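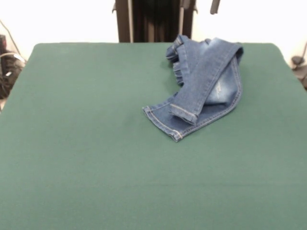
30 May 2026

Print | E-mail

Back at the Adams house today, mostly to look at the east gable before we put anything in writing. The stone is in better shape than I feared! Ruth Bermúdez went up the ladder first (she always does) and found that the mortar under the second chimney is a hard gray mix, nothing like the soft lime stuff on the rest of the wall. So somebody patched it, and my money's on whoever put in the new flue.

I spent the rest of the morning in the library with the old floor plans spread out, trying to make the stair hall add up. On paper it's 27 feet long. My tape says 3 feet less, and I measured it 2 times because I didn't believe it. Either the plan was drawn before they moved the pantry wall or there's a closed-off space back there. I'd love a hidden closet, but it's probably the wall.
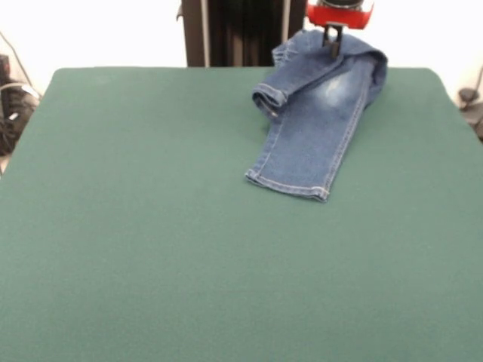 Eun-seong Yook thinks the Drendov letters might settle it, as there's one from February that grumbles about the pantry and "the builder's new notion." I haven't read past the first page, the handwriting is awful.

Slate count for the north roof came to 136 cracked or missing. Ruth is asking Tarkero for a price, and I'll try Ulano too in case they still have the purple ones.

Next visit: bring the long tape, a better flashlight, and pull up that loose board by the pantry door.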